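4. Connecting the Priltel soundbar to your television

Before you start, switch off the television and the soundbar at the wall.

1. Find the HDMI socket marked ARC or eARC on the television. Other HDMI sockets will not carry sound back to the soundbar.
2. Plug one end of the supplied cable into this socket and the other end into HDMI OUT on the soundbar.
3. Switch on the television first, then the soundbar. Wait until the front light turns white.
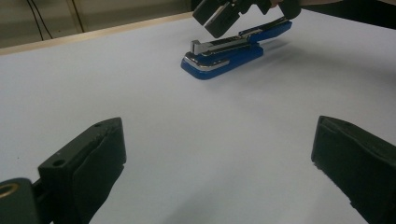

4. In the television's sound menu, choose External Speaker. On Midach sets this is listed under Audio Output.
5. Press SOURCE on the remote until the display reads ARC.

Note: If voices do not match the picture, hold down SYNC and press + or –. The delay can be set up to 300 milliseconds, in steps of 12.
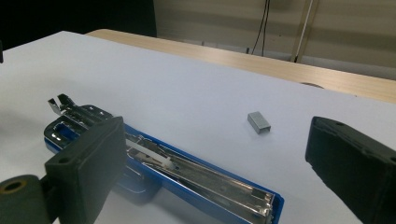

6. Turn the television's own speakers off if you hear an echo.
7. To pair the Trillavora subwoofer, hold its LINK button until the light stops flashing.

Caution: Do not stand the soundbar on top of the television or cover the vents at the back. Keep liquids away from both units.

For wall mounting, see section 5.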